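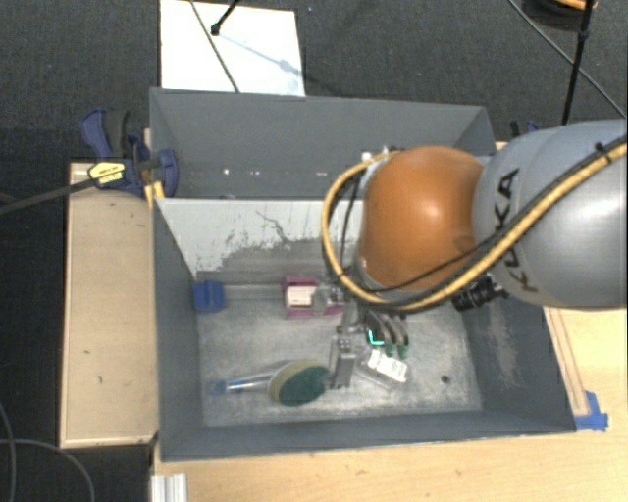
Figure 4. Two gray rectangular bins, one behind the other, on a light wooden tabletop.

4.2 Containers and the habit of putting off a decision

We came to this part of the study expecting to write mostly about shelves, and it was only after several long afternoons in the back room of the Posholm secondhand shop that we began to see how much of the sorting work is really done in bins (the plain, open-topped kind, as in Figure 4). Donated goods reach the shop in bags and boxes of every size, and the people at the tables have very little time to decide what each thing is, what it might be worth and whether anyone is likely to want it. A container within arm's reach lets them settle the easy part of that question at once and leave the harder part for later.

Tsegereda Araya, who had worked in two shops of this type before joining the project, suggested early on that we pay attention to the bin which sits farther away. In her experience the near bin fills with things people feel sure of, while the far one gathers the puzzles – the single candlestick, the jigsaw with a taped lid, the child's coat with a name sewn into the collar. Our notes from Posholm bear this out rather nicely. Of the 300 items we followed from donation to shop floor, 60 spent at least one night in a far bin, and these were handled again and again, often by a different person each time.

The Veloso shop gave us a more tangled picture. Its tables are longer, the staff stand side by side, and a bin that is far for one worker is near for the next. Gebremedhin Yimer's interviews there are full of friendly complaints on this point, and one sorter told him that by Sunday she could no longer say whose maybes were whose. We had hoped to compare waiting times between the two shops directly, but after reading through the interviews we came to feel that the word "waiting" meant something different in each place, and so we report the two sets of results separately in Section 5.

Labels turned out to matter less than we had supposed. Workers at both shops read them kindly but loosely, and a bin marked for kitchen goods would happily take in a reading lamp at the end of a busy morning.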